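February 21, 2023

Shutter bench, continued from the June notes. Subject is the Pinto leaf shutter, second unit, the one that came in with slow speeds hanging at 1/8 and below. Top speeds were never reported as bad but had not been measured either.

Stripped the front group first. Retaining ring came off with the rubber cone, no spanner needed. Front and middle elements bagged separately and marked for orientation. The middle element had a faint haze on the rear surface that wiped off with alcohol. No etching under it.

Blades: oil on the lower two, spread by capillary action toward the pivots. Flushed with naphtha, worked the shutter by hand, blotted with lens tissue, repeated until the tissue came away clean. Left it open on T to dry before doing anything with the escapement. The Hatari manual says to flood the whole housing in one go. I don't like this. It carries old grease from the cocking ring into the escapement, and then the escapement has to come out anyway.

Escapement removed as a block, two screws. The longer screw goes on the side nearest the flash contact. Soaked, brushed the pallet with a cut-down artist's brush, dried with the bulb blower. One trace of oil on each pivot, applied with a pin. Nothing on the pallet faces.

Reassembled and ran the tester. Photodiode under the shutter, LED panel above, trace read off the scope at half height.

1/500: 2.6 ms
1/250: 4.4 ms
1/125: 8.3 ms
1/60: 17 ms
1/30: 34 ms
1/15: 69 ms
1/8: 128 ms
1/4: 255 ms
1/2: 510 ms
1: 1.02 s

The 1/500 setting is really closer to 1/400, normal for this type and not worth chasing. Putting a stronger main spring in to gain a third of a stop is how blades get bent. Everything from 1/250 down is inside a quarter stop. Ran 12 cycles at one second and it did not hang. Will repeat after the housing has sat overnight with the shutter uncocked.

Measuring at half height overstates nothing much at slow speeds but matters at 1/500, where opening and closing take up a good part of the trace. If anyone compares these numbers with the Wilomden tester, check which threshold it is set to first. Ours was changed in June and the label on the lid is still the old one.

Flange distance: board to ground glass checked at infinity and at 2 m with the loupe. Infinity was soft. Found the rear group a quarter turn short of its seat, dried lacquer in the thread. Cleaned the thread with a sharpened stick and acetone, seated it fully, rechecked. Sharp at infinity now, and the distance scale agrees at 2 m.

Film test next. ISO 800 color negative, one frame per speed against the gray card, aperture compensated, and the last two frames wide open at the corner chart. The fast stock limits which slow speeds can be used without going past f/22, so the one-second frame needs the ND filter. Note the filter factor on the sheet this time. 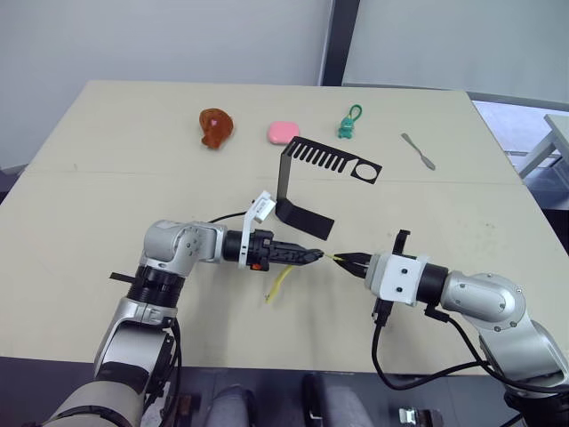 3 min read

Open items:

- Flash sync not tested. Contact cleaned with fiberglass pen, continuity OK on the meter when fired, but delay against full open is unknown. Put the second probe on the PC socket and capture both channels.

- Self-timer left alone. It runs, with a stutter near the end. Advise not using it until the gear train has been out.

- Aperture scale reads wide by a small amount at f/16 and f/22. Could be the index plate and not the blades. Measure the opening before moving anything.

- Light seal order from Fodance arrived in the wrong thickness. The 2 mm foam is too thick for the back channel and keeps the latch from closing all the way. Reorder 1.5 mm, adhesive side plain. Keep the thick stuff for mirror dampers.

- Naphtha is down to the last bottle, over half gone. Add to the next order with lens tissue.

Escapement screws are in the left tray until the self-timer question is settled - the ones now in the shutter are spares from the first unit, same thread, slightly shorter head. Swap back before the front plate goes on for good.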